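Against the Fruit Bowl

The household fruit bowl is a poor storage device, and the case for replacing it with a shallow tray is stronger than most kitchen writing admits. I have handled fruit for a living for much of my working life, first on the receiving side at Meststead and later as a buyer for a small grocer in Trallthorpe. The bowl has survived on looks. As a container it does three jobs badly: it hides the bottom layer, it concentrates weight at a single point, and it holds still air around the pieces that least need it.

Take the geometry first. A bowl with a curved base directs every item toward the center. The fruit at the lowest point carries the load of everything above it, and it carries that load on a contact patch no larger than a thumbnail. A firm apple tolerates this for a week. A ripe pear does not tolerate it overnight. The damage starts below the skin, where the cells are crushed and the flesh browns, and it is found only when someone finally reaches the bottom.

A flat tray with raised sides has no lowest point. Each piece rests on the base and carries its own weight. The sides need only be high enough to stop a round object from rolling out, and for most fruit a low lip is enough. One layer is the rule. If the fruit does not fit in one layer, the household has bought too much fruit or needs a second tray.

The objection I hear most often concerns counter space. A tray takes a larger footprint than a bowl of the same capacity, and in a small kitchen the difference matters. I accept the arithmetic. But the capacity of a bowl is overstated, as the lower third is storage only in the sense that a closet floor is storage. Measured by the fruit that gets eaten, the two come out much closer than the tape measure suggests.

Dragon fruit makes the argument better than any other common item. It is sold at a high unit price, it is soft under the skin when ripe, and its shape defeats stacking. The scales stand off the surface and bend or snap when another fruit is set on top. A broken scale leaves an opening, and the skin around it dries or molds first. The stem end is also vulnerable, particularly if the remnant of stem has been torn away from the fruit.
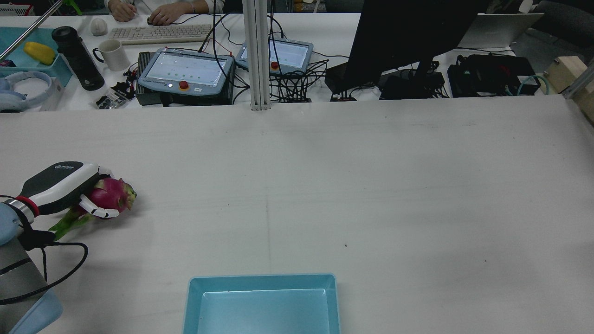

The scales are also the main indicator of condition, and this is a further reason to store the fruit where it can be seen. On a fresh specimen the skin is bright and even and the tips of the scales still hold some green. As the fruit ages the tips yellow, then brown and curl. A buyer reads this in a second or two. A household can do the same, provided the fruit is lying in plain view and has not been buried under oranges.

Handling deserves more attention than it gets. The correct grip for a dragon fruit is across the body, with the pressure spread over as much of the skin as possible and no more force than the weight requires. Picking it up by a single scale is a mistake, and so is squeezing it with a fingertip to test for ripeness. A fingertip test leaves a bruise for the next customer. If a test is needed, the whole palm should be used, once, and the fruit should be set down after it, not dropped.

Surface matters too. I prefer to sort on a plain white table. Skin color reads accurately against it, and juice shows at once, which tells the sorter that something has split. Dark stone counters hide both. A pale plastic tray does the same work at smaller scale. Wicker, by contrast, prints its pattern into soft skin and cannot be washed properly. I would not put a ripe mango in wicker.

On material I am less dogmatic than some of my colleagues. Youssra Naciri, who ran the cold room at Meststead when I was there, would use nothing but rigid plastic and threw out any tray with a scratched base. Her reasoning was that scratches hold residue and residue feeds mold. I use enameled steel at home and have no complaints, though it is heavier and it chips. The Zuvell tray that I bought for the shop was too deep, and staff filled it to the top because the depth invited them to. A container teaches people how to use it. Give them height and they will stack.

There is a cost argument as well. I once kept a log of discards at the Trallthorpe shop, limited to loose fruit on the front display. In the period when we used deep baskets we threw out 392 pieces. Over a period of the same length with single-layer trays, the figure was 285. I do not claim laboratory conditions. Deliveries varied, and the second period was cooler. Still, the difference was large enough that the owner stopped asking me when the baskets were coming back.

The defenders of the bowl fall back at this point on appearance. A heaped bowl looks generous, they say, and a tray looks like a cafeteria. A friend of mine owns a Deschamps bowl in cut glass and regards my position as vandalism. My answer is that the bowl may stay on the table, filled with walnuts or lemons. Both keep well under a light load and neither will embarrass the glass. Everything softer should lie flat.

One practice I would add is emptying the tray completely once a week, washing it, and letting it dry before anything goes back in. A tray makes this a job of two minutes. With a bowl it tends to be put off until the smell requires it.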